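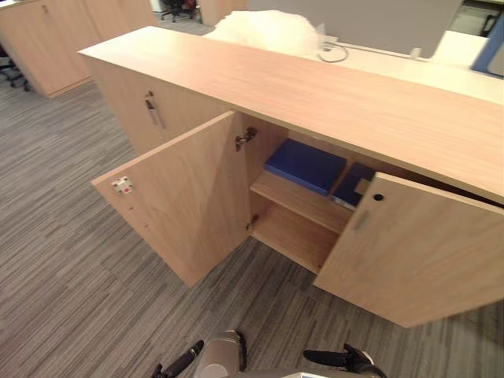
About Poltgate

Small furniture and storage shop, two rooms and a yard. Open since a very wet December. Omolara Isah started it with one van and a borrowed saw, still runs it, still answers the phone most mornings.

What we do

Cabinets, sideboards, shelving, low units for under windows. Made to your measurements or picked from the four lines we keep going:

Priltusero – low storage, plain fronts, our best seller by a long way
Rasa – open shelving
Bassey – desks and desk drawers
Odds – whatever is left over, priced to go

Repairs too. Doors that won't close, hinges pulled out of the board, catches that gave up. Bring the door in if you can get it off, saves you the call-out. Please keep the screws! Tape them to the back.

How it works

Send us a sketch and the sizes, pencil is fine. Measure the wall in 2 places, top and bottom, walls lie. We send a price, you say yes or no, no hard feelings. Deposit when you order, rest on delivery. Most orders take 10 weeks, repairs usually 14 days. Longer before the holidays, sorry in advance.

Delivery is free inside town. Further out we'll quote. We carry it in, level it, take the packaging away. Stairs okay, just tell us first – last spring was a third floor and a sideboard and we did not know.

Who we are

Five of us now. Three on the bench, one in the van, Omolara on everything else. Last year we finished 148 orders, wich is a record for us.

Visiting

Doors open at 8, closed by 4. Ring the side bell, the front one is broken. Parking in the yard, mind teh gate. Coffee is usually on.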